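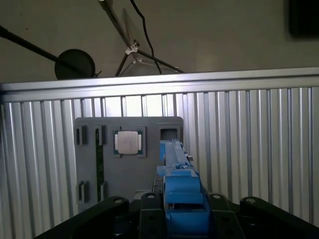 Blue gripper, with a square slot in the gray panel just past the tip.

1/ Thread on batch renaming files in Windows without wrecking your folders. I do this for work a few times a month and I still see people renaming by hand, one right-click at a time.

2/ The job that made me write it up: a shared drive at Dradov with more than 1,000 scanned PDFs. Scanner names, every one. SCAN0001, SCAN0002, then SCAN0001 (2), because two machines had been saving to the same place.

3/ Start with a copy. Select the whole folder, copy it to a different drive, and work on the copy. A renamer with an undo button is nice. Some only undo the last step, and some forget everything once you close the window.

4/ Windows can do a simple version by itself. Select the files in File Explorer, press F2, type a name, press Enter. You get name (1), name (2), name (3) and so on. Ctrl+Z right after puts the old names back.

5/ That's fine for vacation photos. You can't pick the number style, you can't keep part of the old name, and the order depends on how the window was sorted and which file you had in focus when you hit F2.

6/ PowerRename is the next step up. It's part of Microsoft PowerToys, free. Right-click the selected files and pick it from the menu. It has search and replace with a preview column, and you can turn on regular expressions.

7/ For this job I used Irwood. It's small, and it runs from its own folder. The part I like is that each rule is a line in a list. You can turn a line off and see what changes in the preview.

8/ My list for the PDFs:
remove "SCAN"
remove anything in parentheses
add the date modified to the front
add a three-digit counter to the end
make the extension lowercase

9/ Order matters. If the counter goes on before the parentheses come off, it still works. If the date goes on before a "remove all digits" rule, you lose the date. I've done that.

10/ Write dates as year, month, day with leading zeros. They sort correctly by name in every program I've used. Month first puts all your Augusts together, from every year, and you'll be scrolling.

11/ Check what date the program is reading. Date created often means the day the file was copied to that disk. Date modified usually survives a copy. For photos you want date taken, which is stored inside the file and may be missing.

12/ On the Dradov drive, 189 files had the same modified date down to the minute. Brigitta Kuster set up that drive and she told me why: they came over from an older system with an export tool, and the tool stamped everything with the time it ran.

13/ So for those the date in the name would have been wrong. I moved them to their own folder and left the date off. A missing date is easier to fix later than a wrong one that looks fine.

14/ Characters Windows won't take in a file name: \ / : * ? " < > |
A decent renamer warns you. If names are coming from a spreadsheet, look for slashes first. People type dates with slashes.

15/ Accented letters are allowed and you should leave them alone. One client folder is named Trịnh and I had to turn off Irwood's "simplify characters" option, which was on by default and would have turned it into Trinh.

16/ Related: the same accented letter can be stored two ways. They look identical on screen and the computer treats them as different. If a search for a name you can see comes up empty, this may be the cause. It happens with files that came from a Mac.

17/ Sơn Phan replied to an earlier post of mine asking about path length. Yes, it's still a problem. The old limit is 260 characters for the full path, folders included. Windows can be set to allow more, but plenty of programs still choke on it.

18/ Long folder names eat that up fast. I had 18 files that renamed without a complaint and then wouldn't open in the PDF viewer. Shortening the parent folder fixed all of them.

19/ Renaming from a spreadsheet: put the old names in column A, the new ones in column B, save as CSV, load it. Irwood takes this, and so do several of the others. Save it as UTF-8 or your accents will come out as garbage.

20/ To get the old names out, open the folder in a command prompt and type:
dir /b > list.txt
The list includes list.txt itself, so delete that line before you start. If the names have accents, run chcp 65001 first.

21/ Don't let Excel touch the leading zeros. Set the column to Text before you paste anything in. If you paste first and format second, 0042 is already 42.

22/ Duplicates. If two files would end up with the same name, a good program stops or adds a number. Check the setting before you run it. Anything labeled "overwrite" should be off.

23/ I had 79 clashes on the first preview, all from the two scanners. Putting each scanner's files in a separate folder and giving them a one-letter prefix took care of it.

24/ Renaming breaks links. Shortcuts, spreadsheet links, playlists, and anything in a database that points at the file by name. Ask around before you rename a shared folder. At Dradov the accounting program turned out to keep paths for its attachments, so that folder was left as it was.

25/ If the folder is synced to the cloud, pause syncing, do the rename, then resume. Otherwise the client tries to keep up while you work, and I've had it bring back files under their old names.

26/ I tried Sivico as well. It's faster on big folders and the preview is easier to read, but it only keeps undo for the current session and the CSV import is in the paid version. For a one-time cleanup it would be fine.

27/ Last thing. Save your rule list as a preset and put a text file next to it saying what it does. I opened one of mine from last year and had to run it on test files to find out.

28/ Someone asked about Linux. I use the rename command there, with -n first so it only prints what it would do. Note that there are two different programs called rename, depending on your distro, and the syntax isn't the same. Check the man page.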